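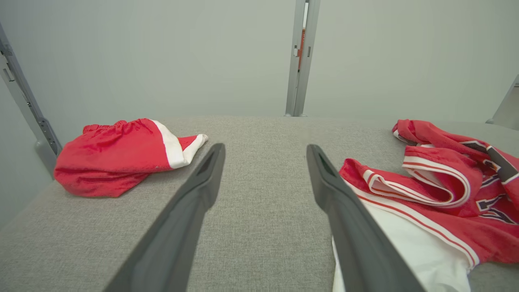
About us

Stindix is a small company in Tristisholm. We build and operate robot cells which sort and fold clothes for sports clubs, schools and rental laundries. The company was started by Tharindu Cassim in a rented room behind the Adel bus depot, and we are still in the same building, only with more rooms.

Sports clothing is our main field. It is slippery, it has mesh and elastic, and one jersey can lie in very many ways. Our robots must find an edge, close the fingers on it and lift without pulling the seams.

What happened in October

Customers often ask us about the fault at the Balogh laundry, so we prefer to write it on this page.

In October one of our cells was working there on a batch of 298 team uniforms. The gripper closed on a waistband and the force sensor gave a wrong value. The controller understood that the fingers were empty, and it commanded them to close harder. Then the arm moved up while the other end of the garment was caught in a bracket. The garment tore, and the arm continued for 2 seconds before it stopped.

An operator had opened the side door to free the cloth. The door switch should have stopped the arm at once. It did not, because a cable to the switch was loose. The operator was not hurt, but she was standing much too close, and we consider this the most serious event in the history of our company.

What we changed

We took all 4 cells of this type out of service. Each door has now two separate switches, and if they do not agree, the cell does not start. The force sensor is checked against the motor current at every grip. The brackets near the work surface received smooth covers.

Before the cells went back to customers, each one had to complete 700 grips in our workshop with a person watching. We also stop it by the door at the beginning of every shift, and the operator signs for this test.

Working with us

We are glad to show visitors the workshop and the full fault report. Please write to us some days before, so that a technician is free to receive you.

Page last revised: 2019-06-25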